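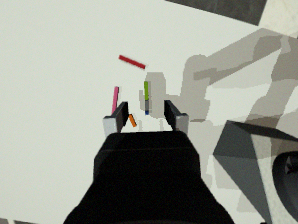

The Druvport gripper trials are a set of simulated tests that compare two-finger robot grippers on small, thin objects. They were started by Rima Semaan and Fasil Wako at the Pruson robotics lab, and the first results came out on 30 January 2019.

Task

Each run puts a handful of thin colored sticks on a light tabletop, viewed from above, and asks the arm to pick them up one at a time. It sounds easy, and it is wonderfully hard! A stick lying flat gives the fingers almost nothing to hold, and one resting close to another can be knocked away before the gripper closes. The sticks are scattered at many angles, so the wrist has to turn before nearly every grasp.

Grippers and controllers

The trials cover 9 gripper models, among them the Paka, a parallel design with flat pads, and the Tillman, whose fingertips are beveled to slide under an edge. Every model is run with 2 controllers. One plans the whole grasp in advance; the other keeps correcting from the camera until contact – a big help when a stick rolls.

Lighting

Shadows are part of the test. Myrtle Dvorak, who built the rendering setup, let the arm throw its own shadow over the work area, and early vision models would often take a shadow edge for a stick. Later versions were trained with 16 lighting setups, and false grasps fell sharply.

Results

The Tillman came first in 11 of the stick layouts, with its best showing on crowded ones. The Paka was faster on well-spaced sticks and remains a favorite for its simple shape. Demetrius Villanueva later added a round with shorter pieces, which all models found harder.

See also: Grasp planning; Parallel gripper; Robot simulation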